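4.2 Premier nettoyage du plan de travail Plernora

Avant de commencer, retirez le film de protection et attendez 5 heures après la pose des joints.

1. Versez 500 ml d'eau tiède dans un seau et ajoutez un bouchon de nettoyant Sturkis.
2. Passez une éponge douce sur toute la surface, du fond vers l'avant.
3. Rincez à l'eau claire, puis essuyez avec un chiffon microfibre.
4. Appliquez le protecteur en couche fine et laissez agir jusqu'au lendemain.

Attention : n'utilisez ni vinaigre, ni jus de citron, ni poudre à récurer. Les acides attaquent le marbre et laissent des marques mates.

Remarque : un flacon de protecteur suffit pour deux applications sur un plan standard. La référence de recharge est 83.
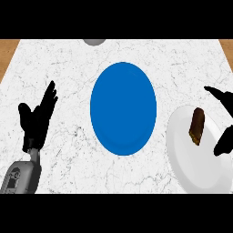
5. Le lendemain, déposez quelques gouttes d'eau dans un coin. Si la pierre fonce, appliquez une seconde couche.
6. Notez le mois du traitement sur la fiche d'entretien, en dernière page.

Renouvelez l'opération une fois par an. Pour les taches grasses, voir la section 4.3.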